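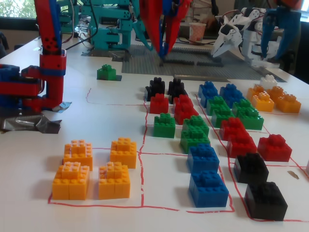
Bricks grouped by colour in ruled cells, with small arms set up on several sides of the table.

Cell marking (shared-table robotics)
By Mariama Osei, updated March

Cell marking is the practice of drawing a grid on a work surface so that everybody using it, people and arms alike, agrees on where things go. I look after this entry in the Kemholm Bench Practice Wiki and I've ruled more tables than I care to remember, so you'll get my opinions along with the rules (fair warning!).

Origins
The version most of us follow comes from the Plikport Bench Guide, a 16-page booklet that started life as a list on a whiteboard. Before Plikport each bench had its own habits, and moving a task from one to the next meant a morning of arguing over what "back left" meant. The guide settled it: a cell is named from the side where the operator stands, and the name doesn't change when you walk around the table.

Lines and colours
Use one line colour for the whole table. Plikport allows a hand-drawn line up to 4 mm wide, and a bit of wobble is fine as long as the corners meet. One colour of part per cell is the usual habit, though the guide only recommends it. I'd make it a rule. Mixed cells are where sorting logs go wrong, and I've read 177 of the things.

Anchoring
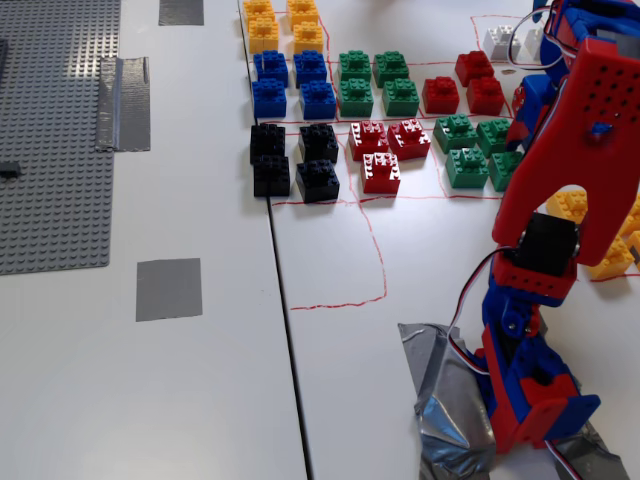
Fixing an arm's base comes before any calibration, and section 3 of the guide is quite firm on it. Clamps are favourite, bolts are lovely if it's your own table, and tape is tolerated for light printed arms on short jobs. With tape you want it right around the foot and well out onto the surface, the way the silver duct tape goes on the red-and-blue arm here, and you want to press on it before every session. Baseplates get the same treatment along at least one edge. Watch the joins too! Where two tables butt together, as these white ones do, keep the lines on one side of the seam, or a nudge to either table puts your whole grid out.

Shared reach
Once more than one arm can get to the same cell, the guide asks for a turn order, written down and kept where the operator can read it.

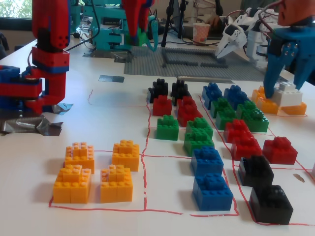
The Dimaculangan variant goes further and gives each cell an owner, so a second arm has to wait for a release before it reaches in. It's slower, and I grumbled about it for ages, but I've come around for anything with long fingers or trailing cables. Drinks stay off the marked area under either version, and spare parts go back in their bin between runs.

Disputed points
Flistgate users leave one cell empty as a drop zone. Plikport is silent on this. I like it, and the talk page is full of people who don't.

Related entries
Baseplate alignment
Cable dressing for small arms
Drop zones
Turn order sheets

Contact the editors | © Kemholm Bench Practice Wiki | Back to top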